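How to Sort a Mixed Bin of Toys, Tools and Odds and Ends

Most homes and workshops have at least one bin where everything ends up. Toys go in with the screwdrivers, spare parts go in with the craft supplies, and after a year no one wants to put a hand in it. This page covers how to empty a bin like that, sort what is in it, and set it up so that it stays usable.

Plan on an afternoon for a large bin. A shoebox takes less than an hour.

What you need

A table with some free space on it
Five or six shallow trays or box lids
Masking tape and a marker
A trash bag
A damp cloth
One wide, shallow bin for the things that will stay mixed

You can buy trays, but lids from shipping boxes do the same job. I used a set of Prinlow drawer trays for years and went back to box lids when they cracked.

Step 1: Label the trays first

Put tape on each tray and write the category before you take anything out. Start with these: toys, hand tools, parts and hardware, writing and craft, belongs in another room. Leave one tray blank. You will find out what it is for once you are halfway through.

Keep the categories broad. If you start with separate trays for wood screws and machine screws, you will still be on the first handful when it gets dark. Fine sorting comes later, and for a lot of items it never has to happen.

Step 2: Spread everything out

Move the contents into the wide, shallow bin, or do it in two or three batches if there is too much. Everything should lie close to a single layer. Digging in a deep box means handling the same things again and again, and it is also how people get cut. Look for blades, open pins and broken plastic before you reach in, and take those out by themselves.

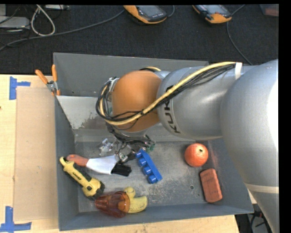
Work with the large pieces first. They take up most of the room and are the quickest to decide on. Once they are gone you can see the small items between them. Clear packaging is easy to miss, so check it for contents and then throw it away.

Pick up one thing at a time and put it in a tray. Do not stop to test, repair or play with it. If you cannot decide within a few seconds, it goes in the blank tray.

Step 3: Deal with the toys

Building bricks should be kept together, even if there are only a few. Wipe off any dust and return them to the main set. Toys with missing parts can wait until the bin is empty – the part is often at the bottom.

Anything small enough to swallow goes in a container with a lid if there are young children in the house.

Step 4: Deal with the tools

Wipe each tool and check the handle. Duplicates can be given away. Keep one screwdriver of each common size near where you use it and put the rest with the other tools. Anything with a battery compartment should be opened and checked for leaks.

Step 5: Go through the blank tray

By now you will know more about what is in it. Around 22 items is normal for a large bin. Write the month on a piece of tape, put the unknown parts in a bag and store it. Mine says April. If no one has asked for the contents by the following April, the bag goes.

Step 6: Put back only what belongs

Some things do fit best in a mixed bin. Use a shallow one so that you can see to the bottom, and do not fill it above the halfway mark. When it gets past that, take out the top layer and sort it the same way – five minutes is usually enough.

Take the "another room" tray around the house the same day. If it stays on the table overnight, it tends to become the next mixed bin.

Elli Sjöberg
Updated October 2019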